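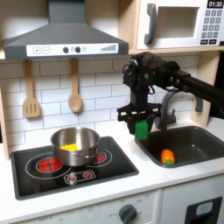
The flat run is the problem and a bigger fan will only make it louder, was the reply from Graller this morning, sent a little before nine. They want the duct measured along the outside of each bend, and they want the wall cap taken off and checked before they will talk about the motor. I had asked them for a motor.

Measured after breakfast. From the hood collar to the wall cap the run is 16 feet, with 2 elbows. The first elbow sits directly on top of the collar with no straight section in between, so the air turns before it has settled. The second is above the pantry door. Between them the duct sags toward the middle. I put the level on it and the bubble went all the way over. Grease will collect at the low point, and when I tapped the duct there it sounded duller than it did near the wall.

The hood itself is a Flandard, bought secondhand with the mounting bracket and no manual. Bottom edge is 28 inches above the cooktop. I had it lower for the first month and kept hitting my forehead on the corner. Capture was better at that height, but I will not move it back.

Sound at the stove with the fan on high, window closed: 55 decibels on the phone app. The app is not calibrated, so the figure is only good for comparison with itself. On low it drops to a level I can talk over. Opening the window on the far side of the room changed the pitch right away, which tells me the fan is short of supply air as well as fighting the duct. The back door has new weatherstripping from March and I had not connected the two things.

Took the wall cap off before lunch. The damper flap was stuck most of the way down with paint on the hinge side. My paint, from when I did the trim. Scraped it with a putty knife, worked the flap until it swung under its own weight, and put the cap back with new screws. Did not caulk it yet in case it has to come off again.

Smoke test with an incense stick at the front left burner, fan on low. Before the flap was freed, the smoke rose past the front lip of the hood and went along the ceiling. Afterward it bent in under the lip for most of its height, with some still escaping when I walked by. On high it went straight in. The rear burners were fine both times.

The play kitchen hood has plus and minus buttons and two knobs on its front strip. The Flandard has a single slide switch with the markings worn off.

Malý has rigid galvanized duct in stock and will cut to length, but the long-radius elbows have to be ordered. Wokbridge carries them at a higher price and would ship tomorrow. Placed the order with Malý. The cooking this week is mostly soup.

Still to do: move the first elbow up so there is a straight piece above the collar, which means cutting into the cabinet top. Rehang the long section with a slight fall toward the outside wall. Foil tape on every joint, no cloth tape. Wash the filters tonight in the hottest water the sink will give, and let them dry overnight on the rack.

Wrote back to Graller with the measurements and the news about the flap. No answer by five.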